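**Pince à main Vurnix** : outil de préhension tenu à la main, à deux mors articulés, utilisé pour enregistrer des gestes de manipulation destinés à l'apprentissage des robots. Elle est assemblée par l'atelier Golteck, à Tarthorpe, et s'emploie seule ou par paire. Le présent article traite de sa mise en service et de son entretien courant.

## Constitution

Chaque mors est formé d'une tringlerie rigide sombre terminée par un embout souple bleu à surface texturée. Les articulations tournent sur des axes coiffés de capuchons ronds argentés. Les bras extérieurs sont ajourés, ce qui allège l'ensemble et laisse voir l'état des biellettes sans démontage. La poignée contient la détente, le ressort de rappel et le codeur qui mesure l'ouverture.

## Mise en service

Le réglage se fait mors ouverts. On vérifie d'abord que les deux embouts sont symétriques, puis on ferme lentement jusqu'au contact. Les surfaces doivent se rejoindre sur toute leur largeur. Un contact limité à la pointe indique le plus souvent un embout mal enfoncé ; il faut alors le retirer, nettoyer le logement et le remonter. Le zéro du codeur est enregistré en position fermée, sans objet, et la butée d'ouverture ensuite.

L'essai sur table suit immédiatement. La notice rédigée par Deirdre Noonan recommande un tissu uni et sombre, bien étalé, et des objets souples de formes différentes : papier froissé, papier plié, étoffe. Ces matières révèlent mieux qu'un bloc dur un défaut de parallélisme, car elles glissent ou se plient du côté le moins serré.

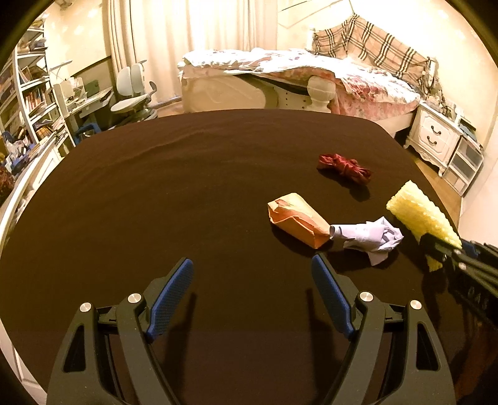
*Mors ouverts au-dessus du tissu, près des papiers ; à droite, une seconde pince sur l'étoffe jaune.*

Lorsque deux pinces sont employées ensemble, chacune est réglée séparément. L'essai commun porte sur la concordance des horodatages : on ferme les deux outils en même temps et l'on compare les courbes d'ouverture. Un décalage supérieur à 30 millisecondes impose de reprendre la synchronisation.

## Entretien

Les embouts sont essuyés avec un chiffon humide après chaque séance. Les solvants sont proscrits, car ils durcissent la matière. Le serrage des axes est contrôlé toutes les 200 heures. Un axe trop serré freine le retour du mors ; trop lâche, il introduit un jeu que le codeur ne voit pas.

Les embouts se remplacent toujours par deux, au bout de 500 heures ou dès que le relief s'efface. Tõnu Sepp, qui a établi ce calendrier à l'atelier, fait refaire le zéro après tout remplacement, même lorsque les pièces proviennent du même lot.

## Pannes courantes

- Fermeture saccadée : poussière ou fibres textiles autour d'un axe. Nettoyer au pinceau sec.
- Ouverture incomplète : ressort de rappel fatigué.
- Valeur d'ouverture instable : connecteur du codeur mal enfiché ou câble pincé dans la poignée.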